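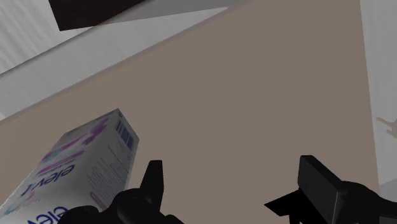 Vue simulée depuis le poignet du bras : la boîte blanche à gauche, les deux doigts noirs de la pince en bas.

Je me méfie des simulateurs depuis longtemps, et le mois de mai ne m'a pas guéri. Kavinda, elle, y croit. C'est elle qui a monté tout l'environnement virtuel pour notre bras, celui que nous assemblons à quatre dans l'atelier partagé de Kirnport, et je dois reconnaître que le rendu est propre. Trop propre à mon goût. Le plateau est d'un taupe uni, sans une rayure, alors que notre établi a reçu de la colle, du café et un coup de scie sauteuse dont je ne suis pas fier.

Je reprends pour ceux qui n'ont pas lu le billet précédent. Le but est de faire prendre à une pince à deux doigts des emballages ordinaires posés n'importe comment sur une table, et de les ranger dans un bac. Efraín a dessiné les supports de moteurs, Kavinda s'occupe du logiciel, Neema de tout ce qui porte un câble. Moi, je lime, je perce et je râle. Nous avions prévu de passer deux semaines sur la simulation avant de câbler quoi que ce soit. Nous en sommes à sept.

Sept semaines, donc, à faire tomber des boîtes qui n'existent pas. Kavinda a lancé 2 928 essais de saisie, et la pince virtuelle en réussit 73 sur 100. Elle était contente. J'ai demandé ce que valait ce chiffre une fois la pince vissée sur un vrai bras, et la conversation s'est un peu refroidie.

Mon problème, c'est le carton. Dans le modèle, la boîte est un bloc rigide avec une jolie image collée dessus : des rubans roses et mauves, un logo bleu marine, un code-barres sur le côté, et même un pavé de petits caractères gris que je n'arrive pas à déchiffrer. On a soigné l'impression. En revanche, les parois ne fléchissent pas quand on serre. Or une vraie boîte s'enfonce au milieu, tient très bien par les arêtes et glisse dès que le sachet se déplace à l'intérieur. N'importe qui ayant rangé des courses le sait.

Deuxième grief, le point de vue. La caméra est montée avec l'inclinaison qu'elle aura sur le poignet, si bien que tous les bords partent en diagonale. Là-dessus, je me suis trompé : j'avais réclamé une image redressée, plus lisible, et Kavinda a refusé. Elle avait raison, le programme doit travailler avec ce que verra le capteur. Il n'empêche que je passe un temps fou, devant chaque image, à me demander où est le haut. Et quand la boîte se retrouve comme ici à côté du doigt gauche, hors de l'ouverture, avec un bon morceau qui sort du champ, je ne vois pas sur quoi le programme s'appuie pour décider de son orientation. « Sur les images précédentes », me répond-on. Admettons.

Il y a aussi la lumière. Elle est plate, égale partout, avec des ombres douces bien élevées. L'atelier a une verrière à l'ouest et deux néons qui ne sont pas de la même teinte. Vers 18 heures, le plan de travail est coupé en deux par le soleil. J'ai proposé de reproduire ça. On m'a promis des éclairages aléatoires pour la prochaine version, ce qui me paraît le minimum.

Mardi, j'ai fini par faire ce que j'aurais dû faire au début : j'ai monté les doigts imprimés sur un étau, sans moteur, avec une vis à main et un peson. J'ai serré des boîtes vides et des boîtes pleines, 41 prises au total, notées au crayon dans un cahier. Les vides s'écrasent bien avant de glisser. Les pleines tiennent mieux à plat que sur la tranche. Avec un morceau de chambre à air collé sur les doigts, tout va mieux, ce qui ne surprendra personne ayant déjà tenu un outil. Coût de l'opération : une soirée et une rustine.

Kavinda a pris le cahier en photo, page par page, et elle a passé le lendemain à corriger les frottements dans son modèle. Le taux de réussite a baissé. Elle trouve que c'est une bonne nouvelle, et pour une fois je suis d'accord avec elle.

Je ne dis pas que la simulation ne sert à rien. Elle nous a évité au moins une casse : avec la première version du support d'Efraín, le poignet venait taper dans la table à chaque approche basse, et j'aime autant l'avoir appris sur un écran. Mais j'aimerais qu'on arrête de me présenter un pourcentage comme si la pince avait déjà touché quelque chose.

Neema attend encore deux connecteurs pour le coude. D'ici là, je refais les patins en caoutchouc, plus épais, avec un biseau au bout pour passer sous les rabats. Si quelqu'un a une bonne colle pour le caoutchouc sur du plastique imprimé, les commentaires sont ouverts. La néoprène, j'ai essayé, elle se décolle au bout de trois jours.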